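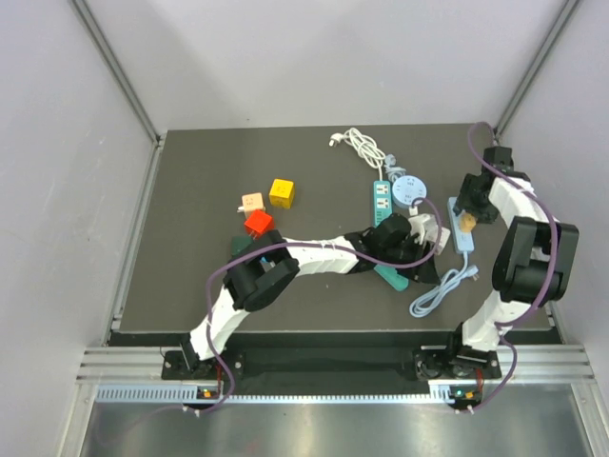 Left arm has the teal power strip. The right one is over by the light blue strip.

So I've been collecting demos again! If you've been reading for a while you know the drill: I drive the two arms by hand through a task, the computer records everything the arms did and everything the cameras saw, and later all of it gets fed to a model that (fingers crossed) learns to do the same job without me. The last batch was cubes. Pick up cube, put down cube, forever. The current batch is power strips, and wow, do I miss cubes.

I thought the strips themselves would be the annoying part. They're long, they're a funny shape to grip, and if you grab one too near an end it swings around like a door. But you get a feel for that after an afternoon. The cords are what eat up my time. A cube stays where you leave it. A cord has opinions about where it was coiled last, and when you lift the strip it belongs to, everything it's touching comes along for the ride. I've had a run going beautifully and then watched a plug drag a block halfway across the table.

My target for this round is 1,000 demos. I'm at a pace of 29 on a good evening and 16 on a bad one, so you can do the math on when I'll be finished (please don't tell me the answer). I also bought a little setup in January that I was sure would double my speed, a pair of hand controllers from a small outfit called Ilto, and they're comfortable, I do like them, but it takes me just as long to untangle a cord with nice controllers as it did with bad ones.

A few things I've changed since the cube days, for anybody doing this at home:

I stopped tidying the table between runs. With the cubes I used to line everything up before each one, very neat, very satisfying, and the model I trained on that data fell apart the second a cube was sitting at an angle. Now I mess things up on purpose. The cubes stay in there as clutter even though they aren't part of the task, and I shove them somewhere new every few runs.

I keep the fumbles. Not the disasters, those get deleted, but if I go for a grip, miss, back off and try again, that stays in. My first models had never seen a miss, so when they missed they just carried on with an empty gripper, totally confident, placing nothing very carefully in the right spot. It was kind of sweet to watch, but no use at all.

I slow down near the cords. I have a habit of rushing the last bit of a run and the model picks that up faster than anything else I teach it. The batch I called Wetmont (I name them after made-up towns, don't ask) was full of me yanking things at the end, and the policy that came out of it yanked too. Skuratberg is the new batch and I'm trying to behave myself.

And I switch which arm goes first. I'm right-handed and left to myself I'd do the whole thing with the right arm while the left one sat there. Two arms is the whole point, so some runs the left picks up and the right steadies, and some runs it's the other way around. The left-first ones are slower and uglier. They're in there anyway.

I did train a small test model on what I have so far, just to see if there was any life in it. It can reach for a strip pretty reliably. It closes the gripper at a sensible time. Then, if there's a cord lying across the strip, it freezes and trembles a bit, and I sit there whispering "go on, go on" at a machine like a parent at a swim meet. I watched my recordings back and I do hesitate at that exact spot, every time, while I figure out which loop is on top. So that one's on me.

Somebody in the comments asked if I'd share the data. Probably yes, once it's cleaned up and the labels make sense to a person who isn't me. Right now one of the folders is named "Dong" because I typed it with my elbow on the keyboard, and it has 2 different tasks mixed together in it. Give me a few weeks.

Next post will be about plugs going into sockets, assuming I can do it myself through the controllers. My record so far is poor!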